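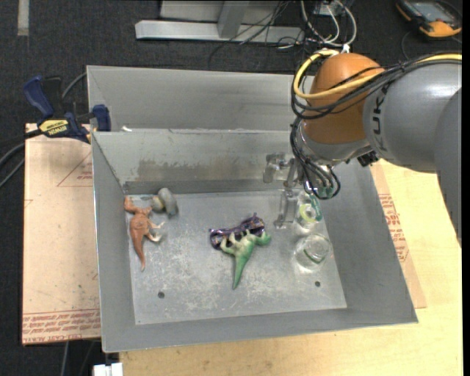 New Stumine numbers are in and I'm still grinning! 2,990 grasp tries this round, all of them picking toys and clear stuff out of a bin.

2/ The trick (Dikow's been bugging us to test it forever) is training on 600 tries, then letting the arm relabel its own misses. No hand labels after that.

3/ See-through jars are still the worst. Depth just goes to mush on them.

4/ Next up: 100 things it's never met. Wish us luck, code in July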